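Our dining room in December
Photos by Luana Lopes and Mirsad Kos

Welcome to our small gallery. We rent the dining room of the Hoekstra house for our cooking evenings, and in winter we like to show how the room looks when it is in use. Click on a photo to see it larger.

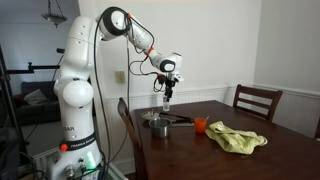 The dark wood table with a saucepan, an orange cup and a dish towel.

The table shines very much in the evening light, and Mirsad polishes it 2 times a month. At the far side stands one of the chairs with the ladder back. We like these chairs a lot, although they are heavy to move.

The room can receive 20 guests if we bring the folding table from the hall. If you would like to cook with us in the new year, please write to Luana. She answers in the evening, after 7.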